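Section 4. Running a recovery-policy evaluation on the desktop cell

4.1 What you are measuring

The Hestwood recovery policy is meant to do one thing the base policy does badly, namely notice that a part hasn't seated and try something sensible about it. The base policy tends to press harder. The evaluation in this section compares the two on the same parts, in the same computer, from the same starting poses, and produces a single score per task plus a log you will be glad of later.

In our own runs, the recovery policy was trained on 3217 demonstrations, of which 500 begin with something already gone wrong. Those 500 do most of the work. A version trained without them scored well on clean starts and then, on a tilted memory module, behaved exactly like the base policy with better manners.

You need the Estley controller package, the Fivia logger and a cell that has passed the checks in Section 3. If you skipped Section 3, go back. We'll wait.

4.2 Preparing the cell

1. Lay the computer on its side on the slatted table, open side up, with the power supply toward the bottom left as seen from the fixed camera. The policy has only ever seen the computer this way around and takes any other orientation personally.

2. Confirm that the computer is unplugged from the wall. Press its power button once after unplugging. It is remarkable how often this step gets ticked by somebody who has only looked at the cord.

3. Set the fixture tray to the left of the computer. Push it against your tape line, then let go of it.

4. Load the tray. The processor goes in the square holder with the heat spreader up, the memory modules in the parallel slots near the bottom, and the drive, in its caddy, upright near the upper left corner.

5. Tuck the loose cables inside the computer clear of the processor socket. Don't tie them down. Training included cables in all sorts of positions, and a tidy case gives a flattering score.

6. Run the Fivia colour check and save the result with the session. If the check fails twice, look at the room lights before you look at the software.

Note: The tray pockets are a loose fit by design. Please don't shim them with paper, foam or gum (grey, spearmint, March).

CAUTION: Keep hands out of the computer whenever the controller is in any state other than HOLD-LOCKED. HOLD on its own still permits small corrective motions, and the arm's idea of small is not yours.

4.3 Starting a trial

1. In the controller, select Evaluate, then Paired. Paired mode gives each starting pose to both policies in random order and hides which is which until the session is closed. You may believe you can tell them apart by how they move. Write your guess down and see how you go.

2. Choose a task: processor, memory or drive. Do one task per session.

3. Press Approach. The arm will come down over the board and hover before it does anything else. Check the hover by eye against the figure below, paying attention to the height of the fingers over the board and to the clearance between the gripper and the walls of the case.
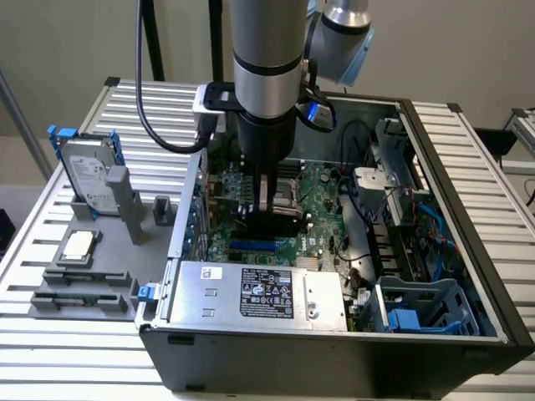

Figure 4-1. Gripper lowered over the board near the processor socket, with the parts tray at left.

4. If the hover looks right, press Accept. If the fingers are touching anything, press Retract and redo the hand-eye calibration. Don't nudge the computer over to meet the gripper. This does work, and every trial afterward will be measuring your nudge.

5. Let the trial run to its end. A trial ends when the policy declares itself done, when the force limit trips, or when the clock runs out.

6. Score the trial from the part itself. The policy's own opinion is logged separately and shouldn't sway you. It is an optimist.

Note: A part that is seated but crooked scores as a failure. Part marks were tried, and two scorers in the same room could not agree on what half a memory module looked like.

4.4 Perturbed starts

Perturbed starts are the point of the exercise. Use the Lamrani set supplied with the package, which contains 169 starting poses. Twenty-six of these are practice poses and are not scored, leaving 143 for the evaluation proper.

1. Open the pose card on the second monitor and set the part as shown. Use the plastic tweezers.

2. Lock the controller before reaching in. See the caution in 4.2, which applies every time and not only the first.

3. Photograph the set-up with the fixed camera and let the overlay tell you how far off you are. Green is acceptable. Amber is acceptable if it's late in the day and you note it in the log. Red is not.

4. Run the trial as in 4.3.

CAUTION: Several processor poses start with the chip resting on the edge of the socket. Only use the sacrificial board for these. A good board will stop being one, and bent socket pins can't be talked back into place.

4.5 Reading the result

Close the session to unblind it. The report gives the success rate for each policy, the paired difference, and a count of recovery attempts. Read the attempts column before you celebrate. A policy that succeeds after five tries at the same wrong angle has recovered only in the sense that gravity eventually helped.

In our sessions the advantage was clearest on memory, where the policy learned to lift the module clear and start over. It was modest on the processor. On the drive it was nil — both policies got it in, or both got it stuck in the same spot, and we have no theory about this that has lasted longer than a lunch break.

If your memory result shows no difference at all, check these before writing to us:

The same checkpoint has been loaded into both slots. The controller permits this and will happily report a tie.

The force limit is still at its commissioning value, which trips before a recovery can begin.

The wrist camera feed is frozen. The policy will carry on for quite some time with a frozen feed, and with considerable confidence.

4.6 Shutting down

Retract the arm, lock the controller, return all parts to the tray and export the log. Logs left on the cell are overwritten at the next calibration. The warning dialogue for this was added on Fri 7 August, in response to events.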